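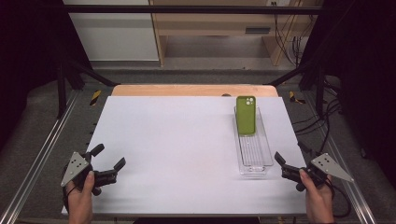
An olive-green phone case with a square camera cutout, standing in a clear plastic tray

A phone case is a cover that fits around a mobile phone to protect it from scratches and drops. Most cases cover the back and sides of the phone and leave the screen open. Cutouts are made for the camera, the charging port and the speakers.

Materials
Soft cases are usually made of silicone or a flexible plastic called TPU. Hard cases are often polycarbonate. Leather and wood are also sold – mostly at higher prices. Clear plastic cases tend to turn yellow with age and sunlight.

Types
A bumper covers only the edges of the phone. A folio, or wallet case, has a front flap and may hold cards. Rugged cases have a hard shell over a soft inner layer and are thicker at the corners.

Fit
A case is normally made for one phone model. Camera layouts change between models, so an older case may block a lens on a newer phone even when the outside size is the same. Thick cases can also slow wireless charging.

See also
Screen protector
Mobile phone accessories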